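Folding striped tops so they don't go wonky

Quaye
I sell second-hand knitwear and fold everything on a table before it gets bagged. Plain jumpers are fine, but anything striped ends up crooked. I have 18 to do by the end of November. Is there a trick?
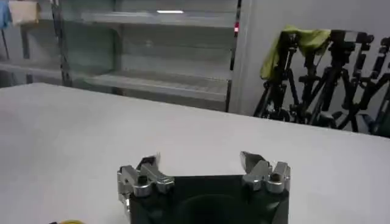
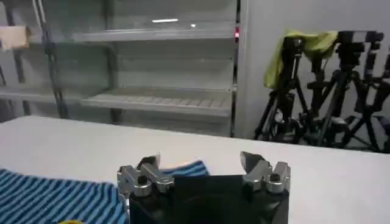 My table came from Bultmont and is a decent size, so space isn't the problem. The blue and black striped cloth in the second picture is typical – thin stripes, and it ripples as soon as I let go of it.

Špela Zupan
Smooth it from the middle outwards, then fold along one stripe and match it to the same stripe on the other side. A white top like yours helps, as dark edges show up well on it.

Oka
just roll them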